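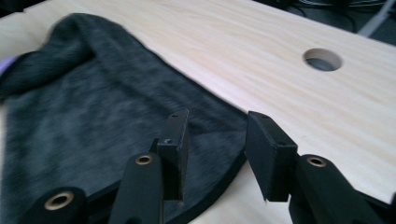

Aug 31, 2020

I have decided that the table will be the place for clothes until I finish. The bed was a bad idea, because in the evening I must move everything to the chair, and in the morning everything back, and the piles mix together. On the table they can stay overnight and I eat in the kitchen, standing up.

I began after breakfast with the grey things. I own too many grey things. When I lived in Steden I bought only grey and black, I think because it was always raining there and I wanted to look like the other people on the tram. The dark grey one with the black edge I took out first and put down flat, and then I did nothing with it for a long time. It is soft and it is still good. I wore it the whole January when the heating was broken, also in bed. But the new flat in Gavska is warm, they say even too warm, and I have only two shelves there.

I made a rule last week: if I did not touch it for one year, it goes. The rule works for trousers. For soft things it does not work so well, I find I am always making an exception. So it stays on the table tonight and I will ask myself again tomorrow.

The purple is also not decided. It is a colour I like on other people.

In the afternoon I went down to the post office to ask about the price of a parcel. To send one big box to Gavska costs 88, and the woman was not sure if it is allowed to put shoes together with books. I did not understand why it would be forbidden. She did not understand it either, but she looked it up in a folder, and there was a queue behind me, so I said thank you and left. Perhaps I will use Findow after all. They take 221 for three boxes and they come to the door, which for me on the fourth floor is worth something. I must only be home between eight and two.

On the way back I bought string and a roll of tape, and plums, because they were cheap and already very soft. I ate most of them before the stairs.

The table itself I cannot take. I measured it again and it does not go into the lift in Gavska, not even without the legs. I am sorry for this. I like the light wood and I like the round hole, where I always put my finger when I was on the telephone. I wrote a small advertisement and put it on the board at Calimlim, near the bread. I wrote "very good condition" and then I changed it to "good condition", because of the ring from the teapot on the other end. So far there is no call — but it is only some hours.

In the evening I folded what was easy. Socks, towels, the two tablecloths from my aunt. I am slow at folding. My mother could do a sheet alone, with her chin, and I have never learned it, I always finish with a kind of ball and press it flat with my arms.

Tomorrow: the winter coats, the drawer with the belts, call Findow before noon. Ask if they bring the boxes or if I must have my own.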